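Tapley Kitchen Club Is Back for a Second Season

July 2023

If you walked past the old Tapley schoolhouse last month and wondered where that wonderful smell was coming from, it was us! Forty cooks from both sides of the river squeezed in for our first bread and preserves evening, and we ran out of chairs before the first loaf was sliced.

The building went up in 1854 and the oven feels nearly as old, but Imogen Ellwood has worked out its moods (turn the pans early, then turn them again) and her seeded rye came out beautifully. She has promised to write up the recipe, including the overnight soak that most of us skip at home and really shouldn't.

Chelsea Birkett took the other half of the evening with her gooseberry and elderflower jam. She uses less sugar than my grandmother did and cooks it in small batches — two pounds of fruit at a time — so it sets fast and keeps its sharpness. I have already made it twice. It is very good on the rye, and even better on a scone with cold butter.

Next up is knife skills, which so many of you asked for. Bring one knife you like and one you don't, and we'll sharpen both. We'll start with onions and herbs and work up to a whole squash.

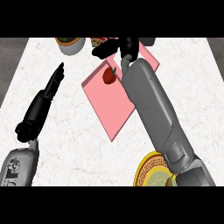
A pink cutting board on a marble countertop.

In September we head over to Handulcombe for the apple pressing, and there is room for 50. Sign up on the sheet by the schoolhouse door, and please bring clean bottles!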